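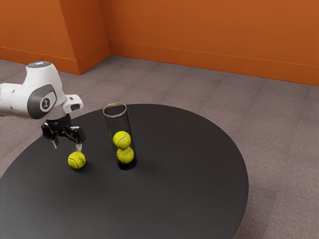 **Grurkovdale Open Studios - hanging fees??**

**tilda_prints** - 8 Mar 2021
Anyone else get the email from the Rodby gallery? 50 bucks per work to hang in the group show now. Was 10 last time. Plus they want everything framed, no clips. I've got nine linocuts ready to go, do the math

**mossgreen**
Saw it. Not thrilled. But they did repaint and the lighting was awful before so the money's going somewhere

**R. Grønli**
50 is normal. I paid more at Godinho in November and they lost my labels.

**tilda_prints**
Normal for who? Half of us are students. If you sell nothing you're out the fee AND the frames

**kilnfolk**
does the fee cover ceramics or is a plinth extra? email doesnt say

**mossgreen**
Plinth's included I think. Ask Amândio Rocha, he's doing the layout this year

**R. Grønli**
My point is a juried show costs money to run. You want a colour catalogue, you pay for a colour catalogue.

**tilda_prints**
Didn't ask for a catalogue Ragnvald. Last one was 335 copies and there's still boxes of them under the stairs

**kilnfolk**
lol my bowl was upside down in that one

**britero_fan**
Britero framing does a cheap rate if a few go in together, plain black or oak. I'm dropping off next week, can take yours - message me sizes

**tilda_prints**
Ok that helps, thanks. Might just put in two and skip the rest. Still think its a rort

**mossgreen**
Entry form closes end of the month btw, the date on the website is teh old one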